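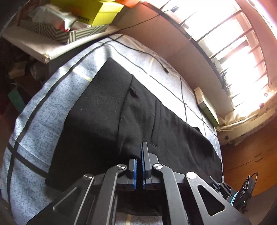
Ruan Magagula would have kept the cable. The new hand-held gripper kit from Drurnberg records on its own battery, and his objection is that a session of garment work in an ordinary bedroom runs longer than any battery he has used. "You get the bed clear, you get the shirts in order, and then you stop to charge," he said. "A power lead over the shoulder is ugly, but it doesn't run out at the sleeve."

Drurnberg began shipping the kit, sold as the Bedier, in January. It is a pair of hand-held grippers with onboard cameras, meant for recording how a person handles clothing and other household fabric so that the recordings can be used to train a two-arm robot. The kit costs $1,940 for the pair, with charger, carry case and a first set of spare pad strips. A service contract called Tolentino, which checks and returns the recordings in a common format, is charged separately by the hour of accepted footage.

The grippers weigh 600 grams each with the battery fitted. Each has two facing jaws carried on linked metal arms, so that the pads stay parallel as the jaws close. The inner faces of the jaws carry a ridged blue strip. The strip slides out when a release on the back of the pad is pressed, and a worn one can be changed without tools. Jaw opening is read at the pivot and written to the same file as the video, and the two grippers share a clock over a short-range radio link.

Drurnberg rates the battery at four hours of recording. Savvas Raptis, product lead for the kit, said the figure was measured with both cameras running and the radio link active, at room temperature. Recording can continue while the gripper is plugged in, though the charging port sits at the base of the handle and the plug gets in the way of the wrist when the hand is turned palm up. An angled plug is planned for a later batch. Owners of current units will be able to buy it as a part.

Cloth was chosen as the main use early in the design. Rigid objects can be recorded with most of the hand-held grippers already on sale, and the differences among them are small. Cloth is harder on the hardware. A jaw has to slide under a hem without pushing it along the sheet, pick up a single layer where two are lying together, and let go without dragging the fabric back with it. The Bedier's pad strips are ridged across the direction of pull, and the tip of each pad is beveled so that it can be worked in under a flat edge.

Dark garments are a separate problem, and the one on which early users disagree most. A black jacket or a pair of black pants gives the camera very little to work with apart from seams, pocket welts and lint. Automatic exposure tends to brighten the cloth until a nearby window burns out, or to hold the window and lose the folds. The Bedier allows exposure to be locked before a session starts. The manual recommends locking it on the garment and accepting a blown-out window. Osamu Chiba, who ran a trial set at the Lavumholm textile laboratory before release, said this worked well for black cotton and less well for black satin, where highlights move as the cloth is lifted.

"With cotton we kept nearly everything," Chiba said. "With satin the position tracking was fine but the edge labels were poor, and we ended up redoing them by hand."

Position tracking uses the wide-angle camera and a motion sensor in the handle. No markers are placed in the room. It depends on the surroundings having enough detail to follow, and a patterned or checked sheet under the garment is better for this than a plain one. A bare white sheet against a bare wall caused the software to lose its position in the Lavumholm trial when both grippers were held close to the bed. The status light turns amber when this happens. In the release firmware the recording continues, and the affected stretch is flagged in the file.

The wide lens takes in most of a small room, with strong curvature toward the corners. Buyers recording in private homes should take that into account. Anything on a table or window sill near the bed is likely to be in view, and Drurnberg's terms leave consent and the removal of personal items to the customer. The Tolentino service blurs faces and readable paper before files are passed on. It does not blur furniture, packaging or other household goods.

Under Tolentino, customers upload raw sessions and receive them back cut into single attempts, with the start and end of each grasp marked. Attempts in which a jaw leaves the view of its own camera, or in which tracking was lost, are rejected and not charged. Turnaround is quoted at 16 working hours from the end of the upload. Markos Andreadis, who manages the service, said long sessions submitted in one piece take longer and that customers would do better to send them in parts. Output can be delivered with the fisheye view intact or flattened, and the choice has to be made when the order is placed.

Magagula's other complaint concerns the handle. The trigger travel is long, and users with small hands have to shift their grip to close the jaws fully. Raptis confirmed that a shorter trigger is in testing and that it will fit existing handles. The spring has already been changed once. Units from the first batch have a stiffer return, and Drurnberg will replace the spring at no charge if the owner pays shipping one way.

Aliki Kouris, who handles orders, said the kit is sold only in pairs for now. Single grippers will be offered as replacements to registered owners. Pad strips come in the standard ridged type and a smooth type for knitwear, which can snag on the ridges. The two types should not be mixed on one gripper, as the smooth strip is slightly thinner and the opening reading has to be zeroed again after a change.

Calibration is done with a printed board supplied in the case and takes a few minutes per gripper. It has to be repeated after a drop or a lens cleaning. Replacement boards can be printed from a file on the support page, at full size on matte paper.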